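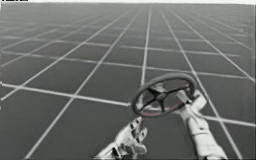 Seneo two-handed workshop assistant: setting-up tips and notes on the kit

The Seneo kit comes with two arms, a controller and the Edine rehearsal program, in which a job is run on screen before the real arms are powered. Tahiri sells it with a bench plate; Irnemska supplies the arms alone.

Rehearsing

Run every new job in Edine first. Set the part at the height it will have in the workshop, measured from the floor and not from the bench top. The program does not correct this for you.

Round parts such as wheels, rings and large pulleys should be gripped at the rim. Let one hand take hold before the second moves in. If both close together the part tends to turn, and the grip has to be set again.

Start at quarter speed. Go up one step after 2 clean runs, and drop back a step after any slip.

Fixing and care

Tighten the 4 base bolts in a cross pattern, then check them again after the first day. Keep cables on the outer side of each forearm, with enough slack for a full wrist turn.

Wipe the finger joints with a dry, lint-free cloth. No oil – it collects filings. Aluminium dust should be brushed out before wiping.

Points against

The manual runs to 27 pages and leaves out finger calibration, which is found only in the program's help menu. Loading a saved job takes almost 2 minutes. The bench plate is worth having if your top is softwood. On a steel bench, order the arms alone and drill your own holes.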